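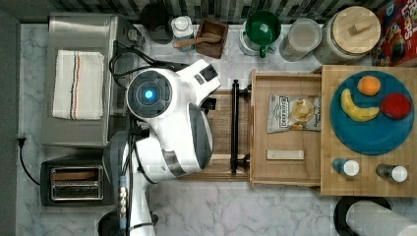

I canceled three magazine subscriptions in January and kept one. The one I kept is the Eveck Quarterly, and since a couple of people have asked me why, I'm going to write it down.

I started getting it when I lived in Ellberg. The library there had a rack by the door with old copies you could take home for nothing, and I took a stack of them on a rainy afternoon. Most of it was local history: mills, ferries, who owned which field. I had no interest in mills at that point. I read the whole stack anyway, and then sent off for my own subscription.

It comes four times a year, except when it doesn't. Last year there were only three. A slip of paper in the next one said the printer had closed and they were looking for another. I liked that they told us. The other magazines I was paying for had stopped telling me anything except that my card was about to expire.

The paper is thin and the staples are sometimes off center. There is a letters page, and the letters are long. One argument about where the old road to Futthorpe ran has been going for longer than I have been a subscriber. Each side has maps. I have walked the part that can still be walked, and I couldn't tell you who is right. There is a dip in the ground near the second gate that could be a road or could be a ditch.

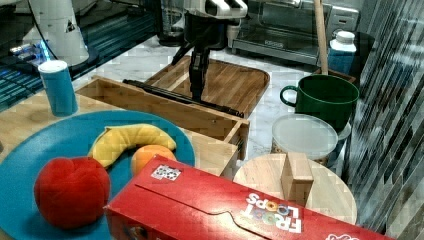 Vol. 27, No. 2

The spring number got here late and bent in half, but it is a good one. The main article is on the Figueroa bakery, which sold bread from a side window for most of a century. It runs to 12 pages. The writer went through the order books and worked out what people bought in good years and bad years. In bad years they bought the same amount of bread and gave up the buns. I would have guessed that, but I was glad to see it shown.

After that comes a short piece on gateposts, then the index for the previous volume. I read the index. It is a decent way to find things I skipped the first time, and it is how I came across a note on well covers that I had missed completely.

Things I'd change, if they asked:

The type on the letters page is too small.

The maps need a scale. Two of the three in this one don't have it.

The renewal form is printed on the back of an article, so you have to cut up the magazine to send it in. I copy mine out by hand on a plain sheet and they have always accepted it.

I keep the back numbers in a box under the stairs, in order, with a gap where I lent one out and never got it back. If you borrowed it, I would still like it. It has the first half of the ferry article, and I only have the second half, where the ferry has already sunk and everyone is giving evidence.

The summer one is supposed to have something on the Ellberg weighbridge. I used to walk past that every morning and never looked at it properly - I think there was a bike rack on top of it by then. I've paid up through next year.

Posted June 11, 2024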